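Chapter 14
Chargers, Adapters, and What the Label Tells You

I used to buy wall chargers the way I buy gum, at the register, without looking. Then I spent a winter fixing electronics at a little shop called Osterlow, and my boss, Chibuzor Ojo, made me read the fine print on every adapter that came across the counter (every single one!). I grumbled at first. By January I was reading them for fun.

So that's where we'll start, with the tiny gray print. Go grab a charger from your kitchen drawer and find the line marked "output." You should see a number followed by V, for volts, and another followed by A, for amps. Multiply the two and you have watts, the number we'll lean on for most of this chapter. 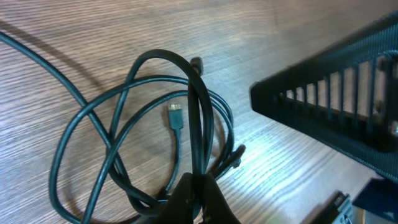
Say yours reads 5 V and 2 A. That's 10 watts, fine for plenty of phones and pretty slow for a big tablet. A laptop may want six times as much, and if you plug it into that same little block it might charge at a crawl or just ignore you.

Some chargers list several outputs on one label, and that's where my students usually get stuck! Those are choices the charger and the device settle between them, and we'll work through how they do it in the second section. Before you go on, copy down the output lines from two chargers at home and work out the watts for each. Keep that page handy, you'll need it for the first set of problems.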